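Desktop Arms > Safety and Good Practice > Nurnside draft 2: is anyone going to follow this?

slowgripper
Topic starter
June 30, 2023

I have read the Nurnside practice sheet for small arms at home, draft 2, front to back, and then the bits I disliked again in case I had been unfair. I don't think I was.

For those who skipped it, the sheet is meant for people running printed arms on ordinary furniture and recording pick-and-place sessions. It wants to be the thing you point to when somebody asks whether your setup is sane. Venetbridge has already said they'll ask for it at the September meet, so it matters a bit more than the usual PDF.

Some of it is fine. Power switch within reach of the person running the arm, yes. No unattended running, yes. Then you hit rule 8 and the appendix and it starts to read like it was written for a fenced cell and shrunk in the wash. A marked boundary 38 cm beyond the full reach of the arm on all sides. A "dedicated non-domestic surface." A signed sheet before each session.
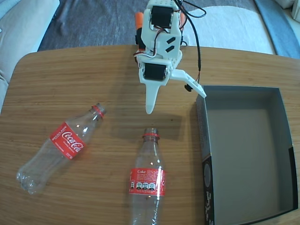 Rule 8 is the one I would throw out first. The author has pictured one risk, a person leaning in and getting hit, and sized everything to that. With hobby servos and printed fingers I'm a lot more worried about what the arm drags along with it. My cables go up and away and then back down beside the arm, so there is slack hanging near a moving joint, and draft 2 has not a single line on cable routing. It has nothing on loose objects either. Two empty bottles lying on a smooth tabletop will go wherever they're nudged, and one of mine reaches past the near side of what I'd call the working area. A tape line on the carpet does nothing for that. Tell me to route my cables and limit my joint speeds and I'll do it. Tell me my living room table is forbidden and I'll close the file, and so will everyone else.

Am I missing something, or is this a rule nobody tested on a real table?

Re: Nurnside draft 2: is anyone going to follow this?
bentshim
Member

You're missing that it has to cover people less careful than you. The boundary is there for the kid or the dog. I agree the number is silly in a small apartment, but "route your cables nicely" is not a rule, it's advice. How does Venetbridge check it?

Re: Nurnside draft 2: is anyone going to follow this?
slowgripper
Topic starter

How do they check the boundary? They'll get a photo with tape in it. Then the tape comes up and life goes on.

Re: Nurnside draft 2: is anyone going to follow this?
ohm_on_the_range
Senior member

I sat through enough safety audits at work to have an opinion. A distance rule is easy to write and easy to audit, so it gets written. Whether it reduces harm is a separate matter and the sheet doesn't make any case for it. Where does 38 come from? I looked for a source and there isn't one. If it's somebody's arm length they should say so, and then we can argue about whose arm.

That said, slowgripper, I don't buy the part about the furniture. "Domestic surface" is clumsy wording but there's a real question behind it. Is the base clamped? On a thick bench you can put a proper clamp anywhere along the edge. On a coffee table with rounded corners your choices shrink, and an arm that tips is a worse problem than an arm that swings. I would much prefer one sentence saying "the base must not shift when the arm is stopped hard at full reach" and leave the furniture out of it.

Re: Nurnside draft 2: is anyone going to follow this?
bentshim
Member

OK, that's a rule I could live with. You can test it in a minute and write down pass or fail.

Re: Nurnside draft 2: is anyone going to follow this?
kettle_drift
New member

Newbie here so tell me if this is dumb. I bought a Wi controller board from the Lamdale group order and the leaflet says it follows "the Nurnside sheet." Which draft? Does that mean anything at all? I've been treating it as a reason not to worry.

Re: Nurnside draft 2: is anyone going to follow this?
ohm_on_the_range
Senior member

Not dumb. It means very little. The sheet is about how a person sets up and runs a session, so a board can't follow it any more than a frying pan can follow a kitchen hygiene code. At best they mean the board has a stop input. Check that it does, check that it cuts power to the servos and doesn't just ask the software politely, and go on worrying a little.

Re: Nurnside draft 2: is anyone going to follow this?
tallyboard
Member

Everyone is on the safety half. I'd like to complain about the recording half, which is worse.

Appendix B says a task must be recorded 216 times before you can call the set "complete." Why that many? Our little bunch at Lamdale did a cup task by the book and threw out 38 runs at the end for bad starts. So were we complete or not? The appendix doesn't say whether thrown-out runs count. We asked. The answer was that it would be "clarified in a later draft."

And the object rule, B2: "Objects shall be in the same condition throughout." Same condition meaning what? Same place? Same fill? If I always start from the identical layout I've taught the arm one layout. That's bad practice, and it's the rule.

Re: Nurnside draft 2: is anyone going to follow this?
bentshim
Member

I read B2 as "don't swap the object halfway through." Crushed bottle, different bottle, that kind of thing. Position can vary.

Re: Nurnside draft 2: is anyone going to follow this?
tallyboard
Member

Then it should say so. If two people who both own arms read it two ways, it's not finished.

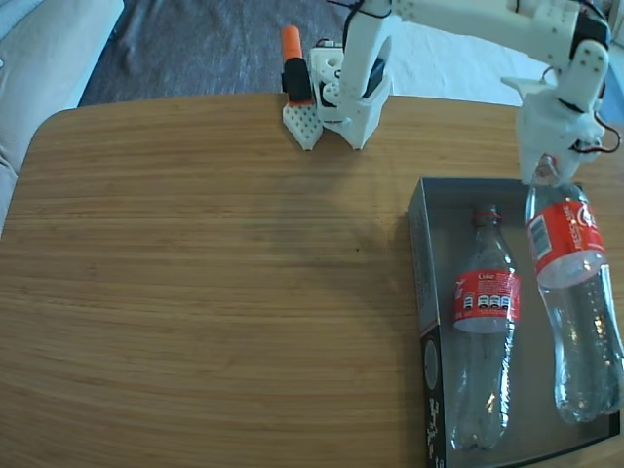

slowgripper
Topic starter / Test reader, Nurnside draft 2

Bottles again, and B2 falls over on them pretty fast. A cap changes the grip. With fingers closed around the cap and neck I have something wider to hold, and with the cap off it's down to the threads and that thin plastic ring. Under bentshim's reading, is a capped bottle a different object from the same bottle uncapped? Under tallyboard's reading you can't even ask. I have both kinds in my sessions and I note it in the log by hand, in a column I made up, which no draft has ever asked for.

Size is another one. A big bottle held upright over a low open box behaves nothing like a small one, and the draft puts them both under "bottle, plastic, empty." What I'd want in place of B2 is dull and short. Write down the object, the size, cap on or off, and whether it started lying or standing. Let it vary as much as you like after that, as long as it's written down.

I'd also like a word on what "placed" means. The sheet defines success as "object inside container." A bottle taller than the box wall is never going to be all the way inside unless it lies down. Is touching the bottom enough? Does it have to be let go of? I count it when the gripper has opened and the arm has moved off and the thing stays put. Anything still in the fingers is a maybe. I have seen people count those as wins, and their numbers look lovely.

Re: Nurnside draft 2: is anyone going to follow this?
ohm_on_the_range
Senior member

Agree on released-and-clear as the test. I'd add a waiting time, otherwise you'll get arguments over bottles that roll back out.

I see you're a test reader. Have you sent them any of this, or do we just get it here?

Re: Nurnside draft 2: is anyone going to follow this?
slowgripper
Topic starter / Test reader, Nurnside draft 2

Sent the rule 8 comments on draft 1. They came back as "noted." Rule 8 in draft 2 is word for word the same except that "shall" turned into "must." So forgive me if I'm trying the forum first this time.

Re: Nurnside draft 2: is anyone going to follow this?
bentshim
Member

Fair, but I still think you're too hard on it. Before this sheet there was nothing. My first arm had no stop switch of any kind and I used to pull the plug from behind a bookcase. A bad rule got me to buy a switch.

Re: Nurnside draft 2: is anyone going to follow this?
tallyboard
Member

The switch rule is one of the good ones though. No one here is arguing with the switch. It's the rest of the page riding along with it that bothers me.

Re: Nurnside draft 2: is anyone going to follow this?
kettle_drift
New member

Checked the Wi board. There is a stop input. Pressing it freezes the arm but the servos stay stiff, so I guess they still have power? I can feel it pushing back.

Re: Nurnside draft 2: is anyone going to follow this?
ohm_on_the_range
Senior member

Then they're still powered, yes. Put a switch in the servo supply line itself. Before you try it, park the arm low or have a hand under it, it will drop when the power goes. That is another thing missing from the draft, by the way. It says "stop" all over the place and never says whether stopped means holding or limp. If the arm is gripping something when you hit the switch, those are two very different afternoons.

Re: Nurnside draft 2: is anyone going to follow this?
slowgripper
Topic starter / Test reader, Nurnside draft 2

Adding that. So far my list for draft 3 is:

Rule 8: drop the distance and the furniture wording, use the hard-stop test on the base, add cables and loose objects.
Stop: say holding or limp, and cut the servo supply.
B1: either explain 216 or drop it, and say if discarded runs count.
B2: log the object's size, cap and starting pose, allow variation.
Success: released, arm clear, stays put for a stated time.
Session sheet: keep it, lose the signature. I live alone. Who am I signing for?

If bentshim wants the boundary kept for kids and dogs I'll put it in as "keep people and animals out of reach while powered" with no number. Objections?

Re: Nurnside draft 2: is anyone going to follow this?
bentshim
Member

One. Without a number people will decide their dog is out of reach when it's asleep under the table. Put "out of the room" or put a number. I don't care which number.

Re: Nurnside draft 2: is anyone going to follow this?
slowgripper
Topic starter / Test reader, Nurnside draft 2

"Out of the room" for animals and small children, then. Adults can use their heads. I'll send it tonight and post whatever comes back, even if it's "noted."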